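Westcombe notes, typed up on the bus back so excuse the mess

Got there just after 9 and the parking lot was already a zoo. Skov open house, the big laundry and linen place out past the Westcombe rail yard. They do hotels mostly, some nursing homes, and a household service where people send in a bag of whatever and get it back clean and folded. The household part was what I came for. We are trying to decide at Horna if we keep doing our guests' clothes in house or send them out.

Sign-in desk, paper badge, bad coffee. Good cinnamon rolls though. Poul Hjaltested ran our group, plant manager, quick walker. Lost two people before the first door.

Numbers he gave, wrote them on my hand: 2,323 bags last month, household side only. 132 people on payroll across all shifts. Hotel volume he wouldn't say.

First stop receiving. Bags come in on carts, get weighed, get a tag. Tag stays with the bag till the end. Loud, warm, smells like a locker room, no way round that I guess. Somebody asked about bedbugs and Poul had an answer ready, heated room, everything from a flagged address goes thru it first. Did not get the temperature.

Then washers. Didn't care much about the washers tbh. Big. A man from a hotel chain asked about water reuse for what felt like an hour. I read the lint poster. It's a good poster.

Drying, same story, hotter. Jianhua Bai took over here, she trains the new folders, and things got a lot more interesting. Her whole pitch is that mixed household loads are the hard part. Sheets are easy. A machine will do sheets all day. It's the bag with a bath towel, three shirts and somebody's bedspread that eats the clock.

Household finishing is on the upper floor, took the stairs. Bright up there, radio going, a lot nicer than downstairs. Mixed piles and you sort before you fold. Jianhua's rule is fluffy stuff away from dark stuff first thing, white fluff gets on black cloth if you so much as look at it. I asked about lint rollers and she made a face. They use them, but she'd rather the pile got split early.
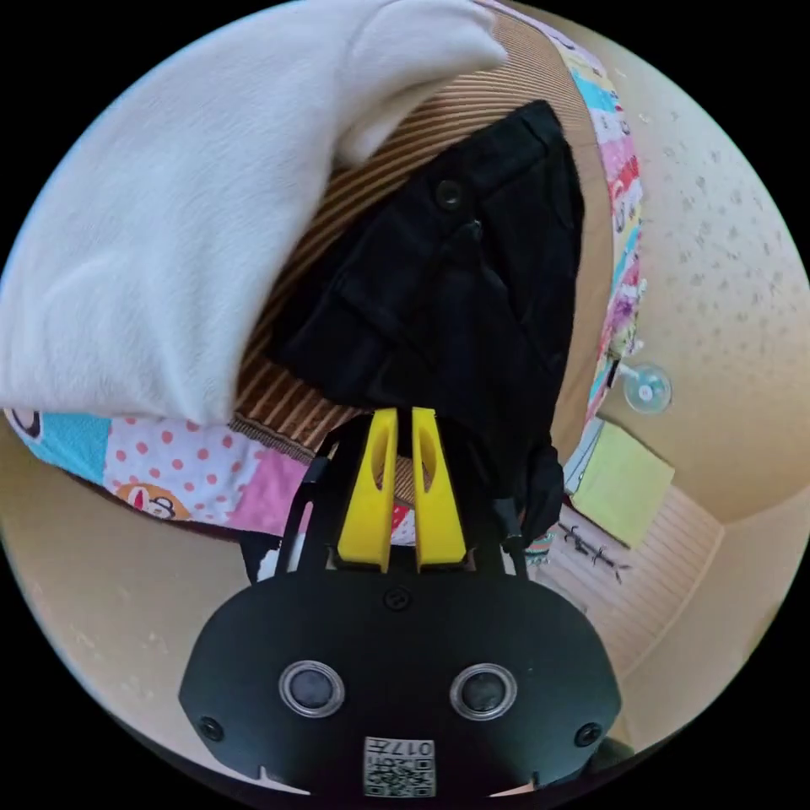 Household finishing, upper floor. White fluffy piece, black garment with a button, striped layer underneath.

Buttons was a whole topic by itself. Her way with a black shirt or jacket: top button closed, then lay it flat, then smooth down the front before you touch the sleeves. Cuffs go in last. If you start with the cuffs you end up doing it twice. I tried one. Did it twice.

Towels get folded in thirds the long way and then in half, edge hidden. Anything thick and plush she leaves looser, says if you press it flat on the table it comes out of the bag looking tired. Noted for our robes.

Ribbed and corduroy stuff folds with the stripe, never across. Across leaves a line you can see from the door. We have been doing our corduroy cushion covers across for years, so that's a thing to bring up at home.

Lunch at noon, downstairs, soup and open sandwiches. Sat with Bent Norðdahl who runs a guesthouse up the coast, same size as ours, and he's been sending out for 4 years. Happy with it overall. Two complaints, the pickup window moves around in summer, and dark clothes came back once with fluff all over them. They redid the lot for free, he said. Also he thinks the bags are too small. I think the bags are too small.

After lunch a sales talk from Gemanard, they sell folding tables and shelving. Skipped half of it. Tables adjust for height, which my back would like, but no prices on the sheet and the guy said he'd email. We'll see.

Last part was packing. Folded stuff goes in heavy at the bottom, shirts on top, paper band round the shirts. Check against the tag, seal, onto the rack by route. Roughly 6 minutes a bag start to finish on the table, Jianhua says, and slower if there's a bedspread. I'd of guessed longer.

Stuff to follow up:
- price per bag vs per pound, Poul has both
- can they do pickup before 10 in July
- what happens with missing buttons (forgot to ask!!)
- bigger bags
- table prices

Would I go again, yes, but wear lighter clothes and get there early for the rolls. Next open house is in January, sign up at the front desk. Bring your own pen, mine walked off somewhere around drying.

Contact Horna Guesthouse | Copyright Horna Guesthouse, all rights reserved | Back to top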